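Workshop tips from the Cavum robotics club

Zip bags are hard for a two-arm team. Grip the top edge beside the seal with one arm and keep the other gripper open until the bag stops swinging.

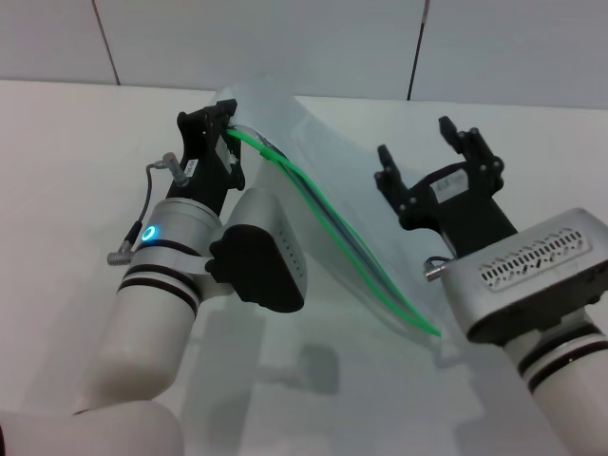
On a white table a clear bag nearly disappears, so pick one with a coloured seal. Verent teams log every try, even the bad ones. Ours is at 700.

Check bracket screws and cables before you power up.
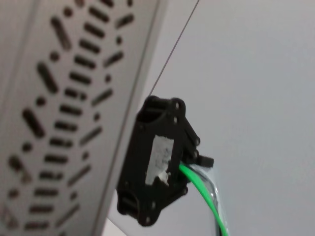

Tips by Amarachi Sani – January 2020

Replace worn tape labels. Wipe clear plastic with a soft cloth – smears catch the light. 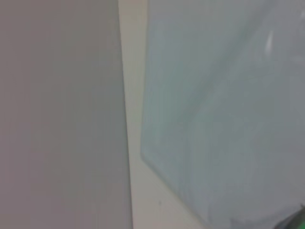 Bring spare bags in February.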